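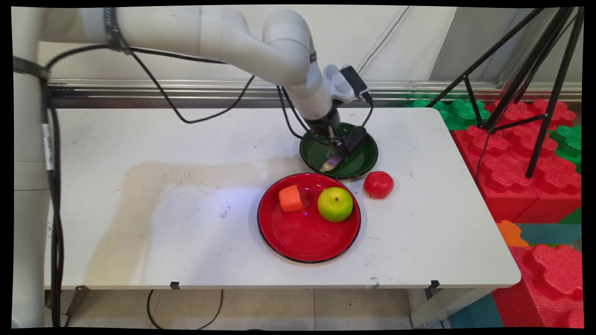 Publications > Food Handling > Interviews

Reading time: 3 min

Mixed produce on one plate is a storage problem before it is a serving problem, according to the produce handling lead at Zoler, a catering supplier that runs short courses for canteen and childcare kitchens. She has taught the sorting and plating unit for five years and asked that the interview stick to the practical content, without her name.

The unit starts with four items: carrot, apple, tomato and eggplant. "I chose them for how differently they behave," she said. "A carrot wants to be cold and humid. An apple wants to be cold but it gives off ethylene, so it can't sit in the same drawer as the carrot for long. A tomato loses flavour in the fridge. An eggplant gets pitting if you hold it too cold. Put the lot in one crisper and you've mistreated most of it."

Trainees sort onto coloured plates. Red is for items served raw at the next sitting. Green is for items going to the stove or the oven. Anything left on the bare table has not been assigned, and the exercise is not finished until it has been. "The tomato is nearly always last," she said. "It can go either way, so people leave it beside the plate and argue."

She does not accept the argument as an excuse. The trainee has to read the day's menu sheet, make the call and move the tomato. On a roast vegetable day it goes to green with the eggplant. On a sandwich day it goes to red, after a rinse.

Plate colour was a late change. The unit originally used white plates with printed labels, and the labels came off in the dishwasher. The coloured set came through Nusteteck, and labels were dropped altogether. "Colour survives the wash," she said. "The colour of the food doesn't have to match the plate, and I'd prefer it didn't. If you put a tomato on red because it's red, you've sorted by the wrong property."

Cut produce has its own rule. A carrot chunk has exposed faces that dry out and whiten, so it goes on the plate last and is covered within 70 minutes if it is not served. Whole fruit can wait. The two may share a red plate provided they do not touch. "Leave a gap. Apple on one side, carrot on the other. The gap is so you can lift one without rolling the other."

Eggplant takes the most correction. Trainees pick it up by the calyx, which can carry small spines, or they squeeze the middle to test it and leave a bruise that shows an hour later under the skin. She teaches a flat, even hold across the body and a low release. "Lower it until it's resting, then let go. If you hear it land, you've dropped it."

The work table gets less attention than she would like. Old stains on a white top make inspection harder, and trainees stop seeing new marks among them. Her preference is for any surface with permanent discolouration to be kept for dry sorting of whole produce, with cutting done elsewhere on a board. Arruda, which services several of the kitchens on the program, recommends replacing tops at the first deep scratch. She considers that expensive and replaces them on the third failed swab.

Asked what she would change, she named the assessment sheet. It scores the final position of each item and ignores handling. A revised version, on trial at the Faneck site from March, has three columns: destination, grip and spacing. Spacing currently has the lowest marks.

"People think a plate is full when there's no room left on it," she said. "For this, it's full when you can't get your fingers between things."

The revised sheet will be issued to the other sites once the trial scores are in.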